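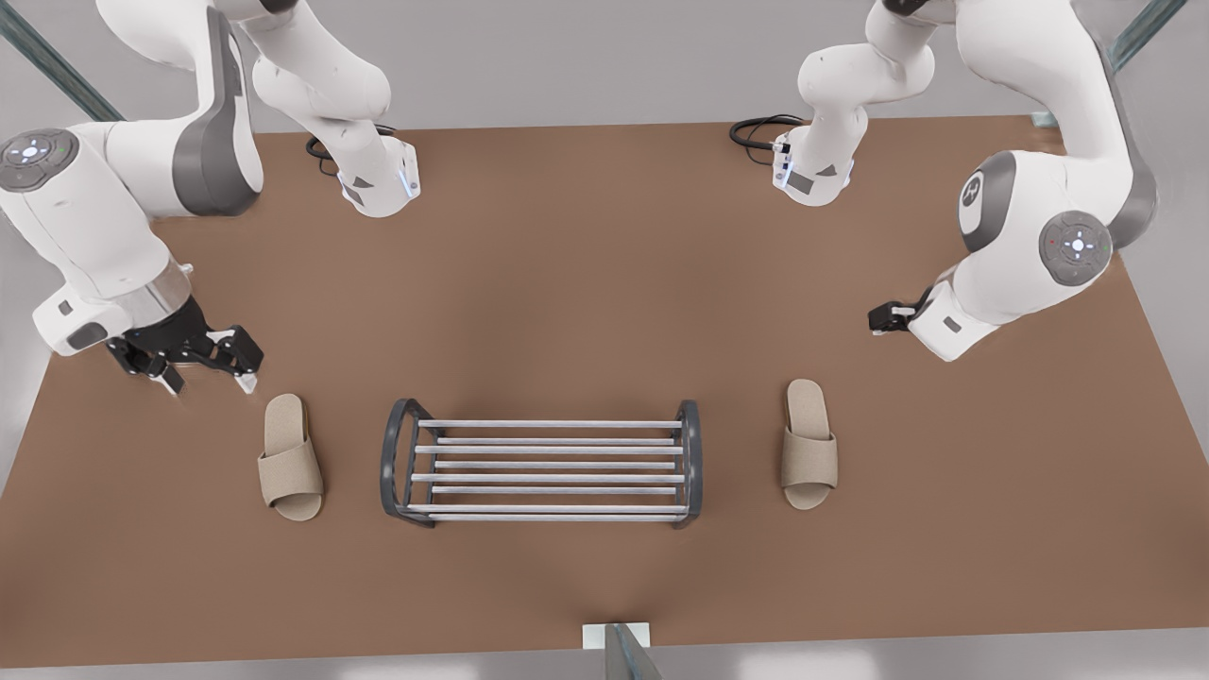
Murray wants to know why I bother with simulation at all if the thing has to work on a real table in the end. Fair. He left it under the last post along with two other questions, and I answered one of them badly, so this is the longer go at it. Typing fast, have to be out of the door in a bit.

Short version: resets. Slippers on the table, rack in the middle, two arms, put the slippers on the rack. In sim a new start costs me nothing. On the real bench somebody has to walk over and put the slippers back every single time, and that somebody is me or Leandro, and we get sloppy after lunch. The slippers start drifting toward the same two spots. Then the policy learns the two spots.

Long version, what we did this month.

Task is called Stadora in our config files. No reason, Roksolana picks the names. Both slippers start flat on the table, one either side of the rack, the positions and the angles jittered. Right arm takes the left slipper, left arm takes the right one. (Yes the naming is confusing. Arms are named from the robot's side, slippers from the camera's. I have mixed them up in the logs at least once and will again.)

The rack is the hard part. Two tiers of thin rods, staggered. Put a soft sole down at a bad angle and it tips between the rods, or it sits there looking fine until the gripper lets go and then slides off the front. First version of the success check only asked if the slipper was above the table. So we had a lovely number for a while and it was garbage. A slipper hanging off a gripper counts as above the table! New check: both slippers touching the rack, neither touching a finger, everything still for 8 frames. The lovely number went away.

Data. 3,000 generated episodes, grown from a much smaller pile of teleoperated ones. You cut each demo into chunks relative to the object (approach, grasp, lift, place), move the slipper somewhere else, transform the chunk, replay it, keep it if the check passes. Old idea, not ours. What's ours is how we handle the two arms, which the plain version does badly. If you replay both arms on the same clock they meet over the rack. Every time. Lots of elbows.

So we tried three things

- strict turns, right arm goes and then left
- same clock but with a bigger gap between the arms
- loose turns, where both can reach and grasp whenever but only one is allowed in over the rack

Loose turns won. I'd have bet on strict turns, and did, and owe Vernon a coffee. Strict turns gives clean data but the trained policy gets stuck waiting. The second arm sits there over its slipper and does not seem to know it's allowed to move. My guess is the pause in the demos is long and looks the same from start to finish, so a policy with no memory has nothing to go on. Only a guess. Haven't tested it.

Numbers, since Murray will ask. 370 evaluation rollouts in sim, fresh starting positions, 289 passes with loose turns. I'm not putting the other two up yet, they were run with the older check for part of the batch and I need to redo them. They were worse. How much worse I'll say when I've rerun it.

What fails, mostly:

Grasp on the strap. The gripper pinches the strap instead of the edge of the sole, the slipper swings underneath, and it lands crooked. I think our friction on the strap is too generous as well. Real felt would slip, or maybe bunch up, I don't know.

Second slipper bumps first slipper. Rack isn't that wide. Roksolana wants a penalty for it in the filter, I want to leave those demos in if they recover. We've gone back and forth on this since April and neither of us has run the thing that would settle it. Embarassing.

Then a handfull that just time out and I can't tell why from the logs.

Now the actual question, does it carry over to the real table. Don't know yet. We have a real rack, close to the sim one but the rods flex a little, ours in sim don't flex at all. Tried a few real runs with the strict-turns policy before I knew it was the worse one. Not enough to count for anything. The reach looked good, the placing looked timid, it kept letting go too high. Might be the camera height, might be the missing flex. Next up is jittering the rack height as well as the slippers and seeing if the placing gets less fussy.

Also on the list: start with a slipper upside down. Leandro keeps asking for that. Flipping a slide with two parallel-jaw grippers is a whole other project imo but he's welcome to teleop it.

Murray's third question was whether I'll share the config. Yes, once I clean out the paths with my name in them. Will put it up with the rerun numbers. If anyone has got a soft-sole contact model they like, please send it, mine is two numbers I changed until it stopped jittering.

Ok gone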